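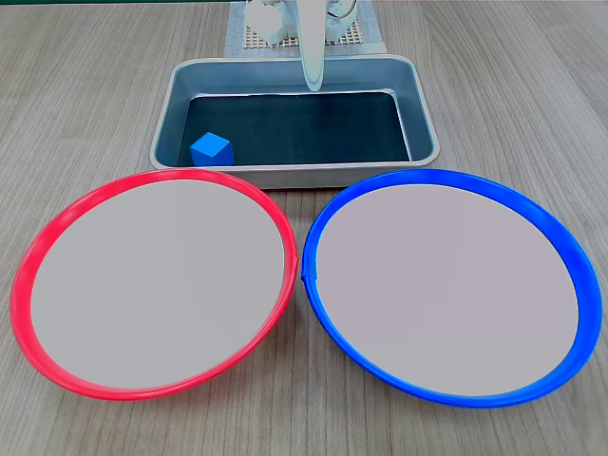

# A Saturday with a small robot and a blue cube

Ronaldo Cavalcanti speaks quietly, and in a full hall I had to stand close to hear him. He came from Bragança to Vurkstead for the open day of Celilex, where he has worked for nine years, and his table was the one where the children stayed longest.

The task he shows is easy to explain. There is a metal tray with a dark mat in it and a small blue cube on the mat. There are also two round dishes, one with a red rim and one with a blue rim. A visitor says a color, and the robot must bring the cube to this dish.

"People expect that I start with something big," he told me. "But with one cube you can follow everything. You see where the hand goes, and you see when it is not sure."

The program behind the arm is named Dralum. Before the open day the team recorded 2,272 attempts with it, and 821 of them were made with the cube close to a wall of the tray. I asked why so many. "The wall is the difficult part," he said. "In the middle, the fingers have space on both sides. Near the wall they have to come down in the right place, or they touch the metal and we begin again." 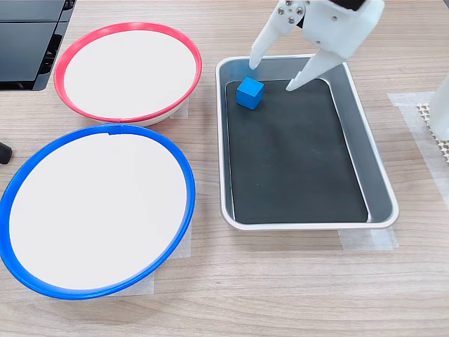
*The cube near the wall of the tray, with the gripper open over it.*

I wanted to know if he is nervous when it fails in front of the public. He thought about it for some time.

"In the first years, yes. I was talking very fast so that they would look at me. Now I wait, and I let them look at the robot. A girl this morning told me that it should come from the other side. She was right, I think. I wrote it down."

Celilex counted more than 300 visitors before lunch. Many of them asked him the same question, if such an arm can wash the dishes at home. He answers it patiently each time: this one moves a cube, and he is already content when it does it well.

In October he will return to Bragança and continue with two cubes in the same tray. He would like to have also a third dish, but the table is too short for it, and the new table is not ordered yet.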